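Coat stand

A coat stand (also coat tree, hall tree or, in much of Canada, simply coat rack) is an upright piece of furniture for hanging outdoor clothing, hats, scarves and bags. It differs from a wall rack in that it stands on its own feet and can be moved from room to room. The form is wonderfully simple, a pole with arms, and yet it has been turned, carved, bent, welded and cast in a huge range of styles over the past few centuries.

Names

The word "stand" is more common in Australia and Britain, while "rack" and "tree" are heard more often in North America. "Hall tree" can cause confusion, as dealers also use it for a much larger piece that joins hooks, a mirror, a bench and sometimes an umbrella well in one tall unit. Collectors usually keep "coat stand" for the single-pole type and "hall stand" for the larger one, and this article does the same.

Origins

For a long time most households had little need for a coat stand. Clothes were folded into chests or hung on pegs driven into the wall, and a heavy cloak might simply go over the back of a settle. Pegs were cheap, strong and easy to replace, and in farmhouses and schoolrooms they never really went away.

The free-standing version came into its own as town houses gained a proper entrance hall. Visitors arrived in hats, gloves and overcoats, often damp ones, and a narrow hall with papered or panelled walls was a poor place to start hammering in pegs. A stand solved the problem neatly, and it also gave the household a chance to show off a little! Nineteenth-century makers loved it, and their catalogues are full of barley-twist poles, brass finials, carved bears and cast-iron branches.

The bentwood stand

The best known of all the designs is the bentwood stand, made by steaming lengths of beech until they could be curved around a form. The S-shaped arms do two jobs at once, with the upper curve holding a hat and the lower one a coat. Because the parts were light and could be screwed together on arrival, bentwood stands were shipped flat in great numbers and turned up in cafés, offices, theatres and railway waiting rooms all over the world. Many are still in daily use, and the pleasure of spinning one with a revolving crown has not worn off.

Turned and pegged stands

The pegged stand is the plainer cousin, and a very appealing one. A straight pole, usually turned on a lathe, is drilled at a slight upward angle to take a set of pegs. Some makers place all the pegs in a ring near the top. Others spread them down the pole in a spiral or in staggered rows, so that coats do not pile up on one another.

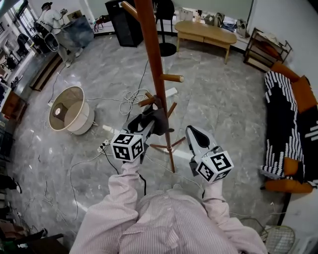 Peg height has been argued over by makers for as long as pegged stands have been sold. High pegs keep a long overcoat clear of the floor, but they are no help to a child or to anyone who uses a wheelchair. Low pegs suit bags, scarves and small jackets, and they bring some of the weight down to where it does the least harm. The reddish-brown wooden rack in the illustration has lower pegs of this kind, with a dark grey soft item beside them. Furniture writer Stela Jitaru, whose handbook The Pole and the Peg is much loved by hobby turners, recommends filling the low pegs first and leaving the top ones for hats.

Design and stability

A coat stand is a surprisingly tricky thing to get right. The load is high up, it is rarely even, and it changes every time someone comes through the door. Four things matter most.

Base. Three feet will sit firmly on an uneven floor, while four or five feet resist tipping in more directions. The wider the spread, the steadier the stand, though wide feet are also the ones people trip over.

Weight. Many older stands have an iron ring or a drip tray low down, which adds useful weight as well as holding umbrellas. Modern ones may use a stone or concrete disc.

Pole. A thick pole flexes less and gives more wood around each peg hole. Thin poles look elegant but can split if the holes are drilled too close together.

Pegs. A peg with a rounded or slightly swollen end is kinder to cloth than a square-cut one, and an upward tilt stops coats sliding off.

Floors make a difference too. Felt pads are the usual choice on timber boards, while rubber feet grip better on tile and polished stone.

Regional traditions

Few places have taken the coat stand as seriously as Oltholm, a market town where turning was a winter trade for generations. Its workshops made a tall stand with 7 pegs, known locally as the Anghel after the family who first sold it. The pole was left plain and the colour came from a red-brown stain mixed with linseed oil, each shop guarding its own recipe. The Oltholm town museum holds 31 of them, along with lathes, patterns and a lovely set of shop ledgers. One ledger, kept by the turner Eduard Kováčik, records 779 stands sold in a single year, many to boarding houses and dance halls.

The town still celebrates the trade. A turners' fair is held on 3rd May, with demonstrations, a second-hand row and a cheerful race in which teams put a stand together from loose parts.

Modern makers

Interest in the single-pole stand has grown again as people move into smaller homes without built-in cupboards. The Branell workshop, founded by Viorica Mihăilă and Sandro Rizzi, makes a version with pegs that pull out and can be moved to any hole in the pole, so the stand can grow up along with the children who use it. Another recent design, the Clalturo, does away with the base completely and is held between floor and ceiling by a spring. It takes up hardly any room, but it needs a sound ceiling and a careful hand when it is first put up.

Home turners have joined in as well. A pegged stand is a great second or third project, well within reach of anyone who can turn a table leg. Teodor Husar's plans, first handed out at an October woodworking show, call for one long pole, four feet and a handful of dowels, and can be built with hand tools and a small lathe.

Care and repair

Loose pegs are the most common fault and the easiest to fix. The old glue should be scraped away and the peg reset with fresh wood glue, or wedged if the hole has worn oval. A wobble at the base is often only a loose bolt under the centre of the pole. Oiled stands need a light wipe with oil when they begin to look dry, and varnished ones just need dusting.

Wet coats are best spread across several arms. Left bunched together they dry slowly, and water sitting around a peg hole can lift the finish and darken the grain.

See also

Bentwood
Hall stand
Hat rack
Shaker peg rail
Umbrella stand
Woodturning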